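4.2 Small things people wear: the watch at the bedside and the bench 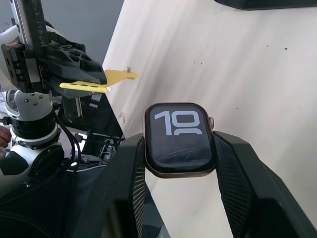

Of all the belongings our households were asked to talk about, the ones worn on the body gave us the longest and fondest conversations, and we have given them a section of their own for that reason. Keys and wallets tend to have a bowl or a hook, and people can tell you where it is without looking up. A watch is a more wandering sort of object. It comes off for the dishes, for the shower, for kneading bread, for a nap on the couch, and each of those has its own resting place, which may or may not be the place the owner would name if you asked over a cup of tea.

The diary study in Brosville gathered 343 entries in which a watch was taken off, put down, looked for or put back on. Entries were written by the people themselves, in whatever words came to them, and we have kept their spelling wherever we quote. The follow-up visits in Flekberg were shorter and more talkative, and were led by Qusai Karam, whose patience with long stories about lost jewellery deserves our thanks here as well as in the acknowledgements.

Figure 3. A smartwatch with a rounded-rectangular, copper-toned case. The large digits "10" fill the upper half of the display, with the tops of a second row of digits just showing beneath. The ridged crown is on the right side, near the upper corner.

We begin with the face, as most of our participants did. On a watch with the stacked layout in Figure 3, the hour seems to sit above the minutes, and the two rows share the glass between them. Several people told us they were very fond of big numerals like these, which they could read from the pillow without hunting for their glasses. One woman in Flekberg said she only ever wanted the hour anyway before breakfast, and that the minutes could wait until she had the kettle on. Others found the stacked arrangement a bit of a nuisance when the watch was lying on its side on a night table, where a tired reader has to turn either the watch or their own head. A few had settled the matter by standing the watch up against a lamp or a stack of books.

The glass came up nearly as often as the time did. Smudges and faint streaks like those on the dark lower half of the display in Figure 3 were mentioned with some embarrassment, as though we had come to inspect the housekeeping, and we did our best to reassure people that our own watches were no better. Cleaning was mostly done on whatever was nearest, a shirt hem or the corner of a tea towel. Those who owned a proper cloth generally kept it in the box the watch came in, and the box was generally at the back of a closet.

Colour mattered more than we had expected when we drew up the interview guide. A warm rose-gold or copper case was described as easier to spot on a pale counter, and harder to spot on a wooden dresser, where it can settle in very nicely with the grain. Black cases had the opposite trouble. Two participants had chosen a light-coloured dish for exactly this purpose, and one of them had then filled it with hair elastics, so the watch went back to the windowsill.

The crown deserves a word too. People who took their watch off in the dark often said they felt for that little ridged knob first, to tell which way up they were holding it. It was also the part they worried about when the watch went into a pocket or a gym bag with other things. We had asked nothing about crowns in the first round of visits, and we added a question on them for the second, in October, after hearing the same remark in kitchen after kitchen.

Where the watch spent the night is taken up in Section 4.3, together with chargers, cords and the crowded power bar behind the bed.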